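Selling soap by mail, flat rate or by weight?
Small Makers Board > Shipping and Packing

dace_l
I make bar soap and a few bath things at home and sell through my own site. Up to now I have charged everyone a flat 5 dollars for shipping. It worked when most people bought one or two bars. Since May the orders have gotten bigger and heavier and I am losing money on the far zones. A six-bar order going across the country costs me more than twice what I collect.

I am thinking of switching to shipping by weight at checkout. My worry is that people will see the real number and leave. Has anyone here made the switch, and what happened to your sales?

Dace Lukoševičius

kettleandlye
I switched two years ago and would not go back. Sales dipped for a month and then came back to where they were. The people who left were mostly single-bar buyers in the far zones, and I was paying for the privilege of sending to them.

Weigh your packed orders, not your products. My bars are sold as 5 oz but a packed order of four is a good deal more than 20 once you add the box, the tissue and the card. If your site adds up only the product weights you will undercharge every time.

snezana_g
I disagree with kettleandlye. I went to weight-based and lost a lot of carts at the last step. My store software shows you where people quit, and they quit on the shipping page. I went back to flat rate and raised each bar by 75 cents. No one complained about the price of the bars. I did get complaints about shipping when it was shown separately, even when the total was lower.

I also added free shipping over 40 dollars, and a fair number of customers add a bar to reach it.

kettleandlye
Raising the bar price means your local customers pay for the ones far away. I sell at two markets and could not charge a different price at the table than on the site without hearing about it.

snezana_g
I don't do markets, so that doesn't come up for me. Fair point for those who do.

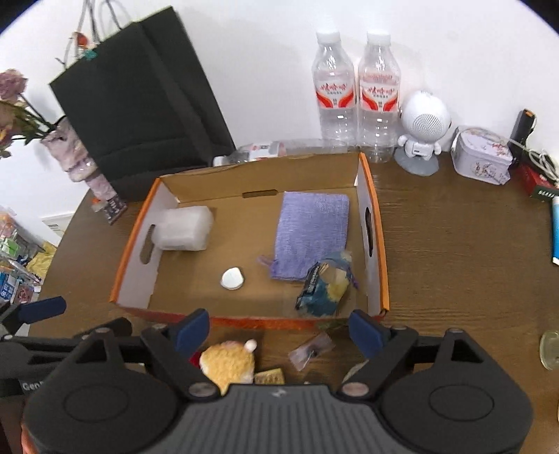 uldis_s
Before you change your rates, look at your boxes. I was using one size for everything and filling the gaps with paper, and I was paying for the extra room on the bigger orders. I had 285 of those boxes left and still moved to a second, smaller size, and it was worth it. The shallow kind with handle slots, like the one in the picture with the purple pouch in it, is fine for handing over a gift set in person, but I would not mail one without an outer carton. Powder and small pieces find their way out of any opening. A plain mailer with no holes holds up better and takes a label flat on top.

My mailers come from Adomaitis in packs of 200. Smaller packs cost more per box, so ask a friend to split one if you don't have the room.

Uldis Šimkus

dace_l
Thanks, all. I hadn't thought about the box size. I use one medium box for everything, including single bars.

Does anybody use a fabric pouch in place of a box for the small orders? I have a stack of them from a holiday set.

zane_r
I tried it. A pouch inside a padded mailer is okay for one bar if the bar is fully cured. Younger bars got dented corners. I would also wrap the bar first, as two of my customers said the cloth smelled stronger than the soap did. Dye can rub off on a damp bar too, so test a pouch with a light-colored bar before you send any.

pinebarrens
Has anyone used Vomia for rates? They keep emailing me.

zane_r
I used it for one season. The rates were good on small parcels and no better than the counter on anything over two pounds. The label printing was slow. I'm on Gekska now, mostly because it talks to my store and I don't have to type in addresses.

kettleandlye
Gekska is fine until you need a refund on an unused label. I waited three weeks for mine.

zane_r
Mine came in four days. Did you void it in the app or write to them?

kettleandlye
Wrote to them. I didn't see a void button.

zane_r
It's under the order, not under the label. Easy to miss.

dace_l
Update for anyone reading later. I weighed my last ten orders packed. Seven were under a pound and the flat rate covered them. The other three lost more than the seven made. I'm keeping 5 dollars for up to three bars and going by weight above that, and I've ordered a smaller box for the singles.

snezana_g
Will your checkout let you mix the two? Mine wouldn't.

dace_l
Yes, it's a setting under shipping zones. I had to put in the box weight by hand for each size.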